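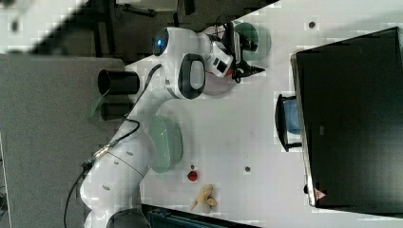 Gisela Godoy wrote to me after the Nemham meetup to ask why we bother checking the cable every morning when the arm has its own fault lights, and I loved the question so much that I've built the next few minutes around it!

Start with the cable, then. (Pause, let people look at the slide.) It's the thin black one running alongside the arm, with a small connector partway. The arm knows a lot about its own joints and nothing at all about that cable. If the loop is too tight, it pulls on the connector every time the wrist turns over. Too loose and it drags. On our cell, which we call Sepp, we take the arm slowly to the farthest pose in the program, stop, and look. Then we go to the most folded pose and look again. Six minutes, with coffee.

Tell the September story here. Gripper kept dropping out, always in the afternoon, and we swapped the fingers, reloaded the program, blamed the power supply. Settimio Santoro finally held the cable still with one hand while I wiggled the connector with the other (arm stopped, power to the motors off – say this out loud, please) and there it was. One bent pin.

Next, the fingers. We run a pick test with small stuff: a little ball, a toy banana, whatever is handy. I really like the banana for this – a curved shape shows you a crooked finger much sooner than a square block does. If it twists when you close on it, check the finger screws before you touch any code.

Joint caps: wipe them, dry cloth, look along the seams. Grease showing at a seam goes in the log with the date and the joint number. We do a full check of the bolts at the base every 2,000 hours and I still get a kick out of finding every one of them tight.

Log sheet. Ours is up to 347 lines now and 14 of those are the same connector, so print yours and hang it where you can reach it with a pen. The Hernesport crew keep theirs on a tablet, which works fine too.

Questions, then over to the Berkico demo in the next room.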